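Search the archive
All lists
Go
Last updated: Friday, 6:10 p.m.

Subject: Re: draft good-practice rules for tabletop cells, second round

Replying to the list because three people wrote to me off it with the same complaint, and I'd like to have the argument once.

Milagros Correa wrote:

> The working text is now at 2,814 words, down from where we were in
> November. I know some of you think it is still too long. The core of it
> is section 4, which asks every site to do the same things before arms are
> enabled: clear the table of anything not on the task sheet, confirm the
> status lights, secure all cables, and sign the log. Gokwood and Jalska
> have both agreed to try it. My view is that a small arm on a table is
> still a machine, and that people get casual around small machines. If we
> write one rule for everyone, we can at least compare incident logs
> between sites. Please send objections with replacement wording. "I don't
> like it" is hard to paste into a document.

Fair enough on the last point. I do have wording, further down. First the objections.

I have no quarrel with the aim. I have sat through enough post-mortems to know that people do get casual. What I doubt is that section 4 touches any of it. We ran the draft at Gollow on our household-objects setup, which is two arms over one table, and we ran it the way it is written, with the log and the signatures.

"Clear the table of anything not on the task sheet" sounds fine until the task is clutter. Ours is. The whole reason for the setup is to have the arms handle one thing while other things are nearby. So the operator writes every object onto the task sheet, the table then complies with the sheet, and the rule has produced a longer sheet. I can't find a hazard that went away.

"Secure all cables" is worse, because it mixes up two kinds. An arm's own cable needs slack or it can't bend. An appliance cord is a different matter. The draft has one line for both, and one of our people followed it to the letter and tied down an arm cable so tightly that we stopped the session before the first move. He did what the text told him to do. 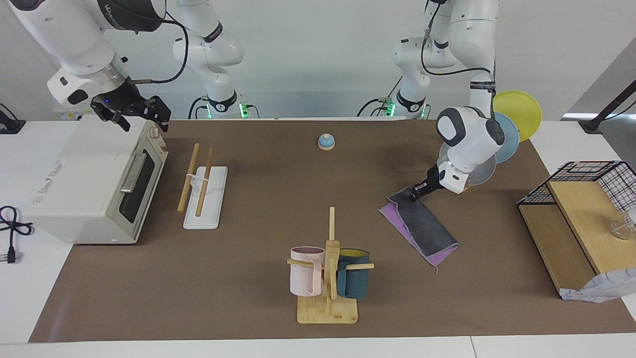
Two-arm table at Gollow: left gripper on the cloth, right gripper open over the toaster oven.

Try section 4 on that table. The green lights by the two bases are on, so tick. Tick for the sheet, if the bell, the mug tree and the plates in the rack are all listed. Then you get to cables, and the text has nothing useful to say. The toaster oven's cord is coiled on the bare tabletop with the plug in plain sight. To me that is the single most important safety fact about an oven on a robot table, and the draft never asks for it. It would pass the same oven plugged in and tied down neatly with a strap.

The lights bother me too. "Confirm the status lights" doesn't say what they are supposed to confirm. On one vendor's arm green means power. On another it means enabled, or no fault, or the brakes are off. If Gokwood and Jalska have different arms they will both be ticking the same box for different reasons, and then we will compare their logs and think we learned something.

On the logs: Chávez was held up in the first round as proof that this works, with 1,807 signed checks and no injuries. I don't doubt the count. I would like to know how many of those checks ever stopped a run. If the answer is zero, then either the tables were perfect or people were signing without looking, and the number can't tell you which. I asked in the first round and I am asking again.

We did 10 sessions under the draft. The check stopped a run once, and that was the over-tight cable, which the check itself had caused. Small sample, I know. Take it for what it's worth.

Replacement wording for 4.1 to 4.4, ready to paste:

4.1 Objects. List any object on or beside the table that can cut, heat, break into sharp pieces, or spill. Ordinary objects need not be listed.

4.2 Mains appliances. An appliance used only as a prop is unplugged, and its plug is left where the operator can see it from the stop button. An appliance that must be powered gets its own risk assessment and is outside this document.

4.3 Cables. Arm cables keep the slack the maker calls for and are watched through one slow pass of the full motion. All other cables are kept out of reach of both arms.

4.4 Lights. The site writes down once, on a card by the table, what each indicator color means on its own arms. The operator checks against the card.

I left the signature out on purpose. Put it back if the group wants it, but then add a box for "what did you change before starting?" and let us see how often it's blank.

There is also nothing in the draft on glass and crockery near the edge of the reach. Most of us have some. I'd want a minimum gap, and I don't have a figure I trust, so I am not proposing one. Somebody with breakage records should.

And please drop 4.6, the one about "appropriate footwear." It came over from the floor-cell document and I have yet to hear what it is for at a bench where the heaviest thing you could drop is a toaster oven. If there is a reason, write the reason next to it.

If 4.2 and 4.3 go in more or less as above, I'll stop complaining and we will run it for another six weeks. If the text stays as it is, Gollow will keep its own sheet and send you the incidents anyway.

Comments (4)

benchrat
Agree on 4.2. We cut the plugs off our prop appliances completely. Ugly, but it ends the discussion.

Milagros Correa
Taking 4.2 and 4.4 as written. 4.3 needs a sentence for arms where the maker doesn't give a slack figure. I've asked Chávez about stopped runs and will post what they send. The signature stays for now, with your extra box.

t_oduya
Your 4.1 says "ordinary objects need not be listed." Who decides what's ordinary? A mug is ordinary until it lands on the floor in pieces.

second shift
Footwear rule: almost everyone at our site ignores it already, so deleting it changes nothing here.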